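Workbench Life

The Quiet Thrill of a Sorted Tray

Ketsara Yimyam owns 835 connectors and can find nearly any of them, a claim most of us can't make about our socks. Her repair shop, Gallonley, runs on trays. Yellow plastic for sorting, stainless steel for whatever needs a shiny place to go, and a pen for marking the rims.

The boards are red and the labels are tiny. She reads "J15" and "J20" the way other people read street signs. 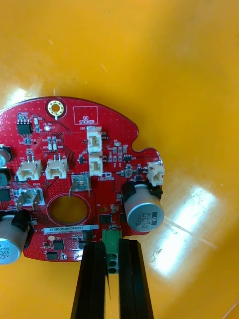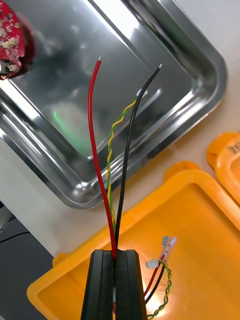
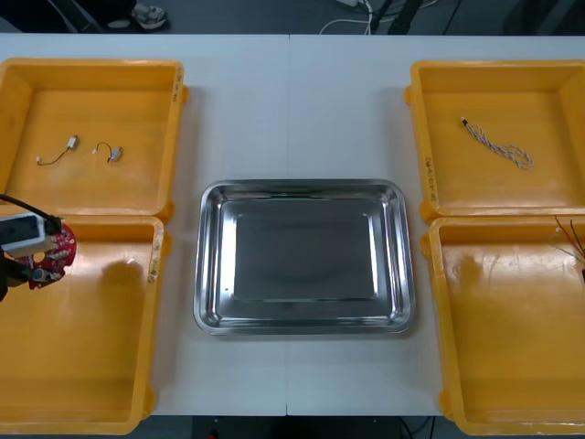 4 min read

One of the boards has a white outline reserved for a QC sticker, and the space is still blank. Yimyam finds this restful. Wires are another matter -- red and black behave, but a twisted green and yellow pair will hook itself on anything, including a sleeve.

Vibration motors get a tray to themselves. She once kept them in a mug at home, until October, when a guest asked for tea.

Comments

Rerkell: I have 15 trays and all of them say "misc."

adeleke_b: What pen does she use? Mine rubs off in 2 days.

Fimier: More on the mug please.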